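Drukesgate Opens Orders for Prendo Teardown Kit

July 16, 2023 – Drukesgate today opened orders for Prendo, an add-on kit that lets a standard robot arm take parts out of used desktop computers. The kit includes a gripper, a wrist camera, table fixtures and software. It is sold to repair shops and electronics recyclers.

Prendo's first routine covers hard drives. The gripper has long, narrow fingers that can get in among power and data cables to reach the drive latch.

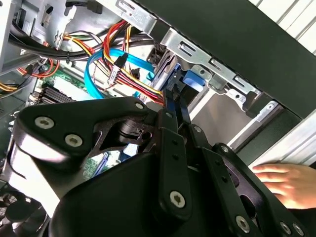

Trulemen, a recycler that has been trying the kit since February, said that the cables were its main worry going in, and that it would still want a trained person at the table for older cases.

Drukesgate agrees with that advice. Prendo is meant to be used with an operator nearby, who opens the case and can pause the arm at any time. The first release supports 40 case layouts, and customers can add their own by guiding the arm through the job by hand.

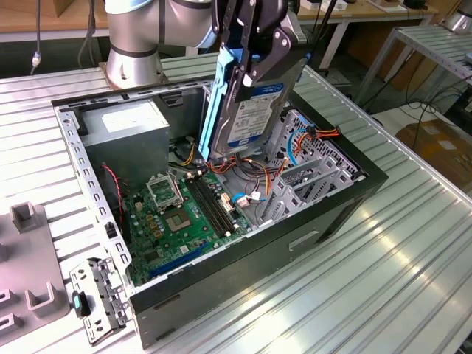 Prendo gripper holding a 3.5-inch drive above an open tower.

Software for the kit was written with Mamani, which will also handle training and support. Each order comes with 70 hours of remote help. Updates are free for the first year.
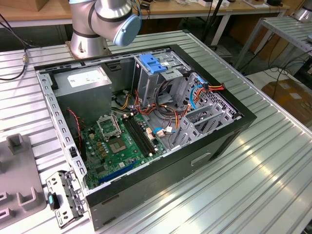

Price and Availability

The Prendo kit weighs 40 pounds and ships in one crate. The arm and table are not included. Spare finger sets cost $198 a pair, and a replacement camera cable set is $462. Kit pricing depends on the arm model – quotes are available from the Drukesgate sales office.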